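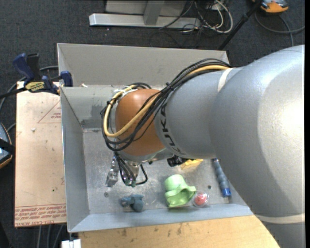
Garage & Workshop

Bins, scraps and the bottom-of-the-box problem

I have a thing for metal bins. Big open gray ones with tall sloping walls, the kind where the paint gets scuffed and the floor goes all scratched and mottled, and they just keep on holding stuff. Plastic totes crack on me every winter (my garage in Drunham is not heated, and November is when the first lid usually goes), so over the years I've switched nearly everything over to metal.

The trouble with a deep bin is that things go in and don't come out. I once bought the same hose clamp three times! So these are the habits that have stuck.

Keep it shallow. I try to stop at one layer of loose parts. If I can see the metal floor between things, I can find what I want with one look. Once it starts stacking up, I get a second bin.

Sloping sides are your friend. Small parts slide down to the middle instead of hiding along the edge, and you can sweep the whole thing out with a bench brush. Straight-sided boxes collect grit in the corners and I end up digging at it with an old screwdriver.

Check the rim. Bits of tape, torn labels and scraps of packaging love to settle along the top edge of a wall, and then they fall in with your clean parts. I run a rag around the edge whenever I empty a bin.

Look at the floor for holes before you pour anything tiny in there. Some bins have drain holes or missing fasteners, and I lost a good handful of washers under the bench that way. A square of duct tape on the outside does the job — put it on the outside, or the sticky side grabs your parts.

Don't bother repainting. I tried it on an old Kuroda bin I got for 7 dollars, gave it 2 coats, and it was scratched again within a month. Now I wipe mine down with a little dish soap in warm water, dry them right away and leave the scuffs alone. If I spot rust I go over it with a scouring pad and a dab of oil.

Cords and hoses get their own spot. I used to toss them in with everything else and it was like pulling spaghetti. Now they're looped wide, tied once near the end and hung on the wall. I do like having one bright cord in with the black ones, because I can follow it with my eye when I'm sorting out which goes where.

I empty one bin each month, usually in the evening with the radio on, and it takes me roughly 50 minutes if I don't get distracted by an old project. Next up is the Bundedico bin under the window, full of sprinkler parts.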